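4.3 Setting Up the Mug Station

This section covers the mug tray and cloth at a standard Tultirard beverage point. Complete section 4.2 (Tabletop Preparation) first. Service of the water unit is covered in section 6.

Items required

Wooden mug tray, rectangular, part 854
Mugs, assorted sizes permitted
Microfiber cloth, folded
Mild dish soap, unscented
Dry lint-free towel for hand drying

Note: The tray is supplied unfinished on the underside. Do not soak it or put it in a dishwasher.

4.3.1 Placing the tray

1. Wipe the tabletop with a damp cloth and dry it at once. Standing water will raise the grain of a wooden top.
2. Check the underside of the tray for grit. Brush off any that is found.
3. Set the tray on the table with its long side running from the back of the table toward the middle.
4. Leave the front part of the tabletop clear for the cloth and for filling.
5. Press down on each corner in turn. If the tray rocks, turn it end for end and repeat. If it still rocks, fit the felt pads from bag 9.

Caution: Do not slide a loaded tray across the table. Remove the mugs, move the tray, and replace the mugs.

4.3.2 Loading the mugs

1. Inspect each mug for chips at the rim and hairline cracks at the handle joint. Discard damaged mugs.
2. Wash, rinse and dry the mugs by hand. The interior must be dry before the mug goes on the tray.
3. Place the first mug at the back end of the tray, upright.
4. Place the remaining mugs one behind another, working toward the front. Where sizes differ, put the shortest and widest mug nearest the front.
5. Turn all handles to the same side. The default is left. For right-side access, see Table 4-2.
6. Confirm that no mug overhangs the edge of the tray.

Note: Mixed colors are acceptable and are preferred at shared stations. Record the color assigned to each user on card 42.

Caution: Do not stack mugs on this tray. Stacked mugs can bind together and chip when separated.

4.3.3 Folding and placing the cloth

1. Lay the microfiber cloth flat on a dry surface and smooth it from the center outward.
2. Fold it in half, corner to corner.
3. Fold it again to form a smaller triangle. The layers do not have to line up exactly.
4. Place the cloth on the bare tabletop in front of the tray. A position slightly left of center is suitable when the handles face left.

Do not put the cloth on the tray or under a mug. Replace the cloth when it no longer absorbs water. Wash it separately, without fabric softener.

4.3.4 Checking the layout

Compare the finished station with Figure 4-3 before releasing it for use.

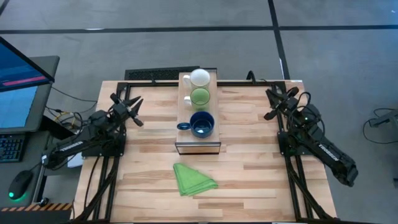 Figure 4-3. Mug tray loaded, handles to the left, with folded cloth in front.

If the layout is different, correct it in this order: tray, mugs, cloth. Moving the tray last will disturb the other items.

4.3.5 Routine care

Wipe the tray daily. Every 21 days, remove all mugs and clean both faces of the tray with a barely damp cloth and a drop of soap, then stand it on its long edge until dry. Do not use bleach, scouring powder or steel wool on the tray.

Replacement trays and felt pads are ordered from Nodville Parts. Quote the part number and the station number on the order.

Section 4.3 revised January 1, 2020. Checked: T. Begum, D. Gamage.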